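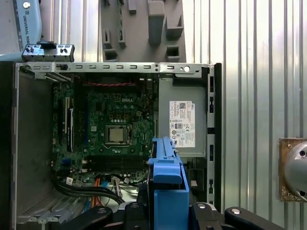 Session 3: teaching by leading and teaching by driving

Last week we wrote every motion out as a list of positions, and most of you found out how quickly that becomes miserable. Today we drop the list and let a person show the robot what to do, which to my mind is the most enjoyable idea in the whole course! There are two ways to do it. Either you take hold of the arm and move it yourself, or you sit at a controller and drive it from a distance. Our running task is computer repair, and a drive caddy is a lovely thing to learn with: light, bright blue, easy to grip, and awkward the moment it has to go anywhere near a power supply and a bundle of cables. Keep the wrist view in mind as you read on. Ask yourself what you would want to know before moving the fingers another centimetre.

Leading by hand

The arm is put into a mode where its motors carry its own weight and little else, so that you can push it along. The joint angles are recorded as you go. You feel the weight of the arm and any contact the gripper makes, and beginners tend to get smooth paths this way very early on. The trouble is that your own body gets in the way. If your forearm is across the case while you record, the wrist camera has recorded a forearm, and a policy trained on those pictures may come to expect one. Stand to the side, hold the arm above the wrist, and keep your sleeves out of it.

Driving by remote

Now your hands are on a leader arm or a handheld controller, and the robot follows. The pictures come out clean, with only the robot's own fingers in view. What you lose is touch. With the Trirum controller we use in the lab you get a faint buzz on contact and that is all, so you learn to read contact from the picture: a cable that starts to bend, a caddy that tilts a little between the fingers. Babar Awan's advice is to slow down well before you think you need to - and then pause once, briefly, above the target. I agree with the slowing down. I am less sure about the pause, as a model will happily copy it and some of them get stuck there.

What makes a good demonstration

Vary the start. If the case sits in the same spot every time, you are teaching a spot on the bench.

Keep your mistakes if you recover from them. A slip followed by a calm second try is some of the richest data you can give.

Choose one order of work and stick to it across the set. Two people with two habits will give you a robot that hesitates between them.

The Wadik set, which you will use for the coursework, has 300 demonstrations. Shamim Siddiqui and I went through them and kept 187. Most of the rest were dropped for mixed order of work, so take that last point seriously.

For Saturday's lab

Work in pairs. Each of you records the same short insertion by hand and then by remote, and you swap files before looking at your own. Write a page on where your partner slowed down and what they seemed to be looking at. Read the Kakakhel notes on contact first, section 2 especially.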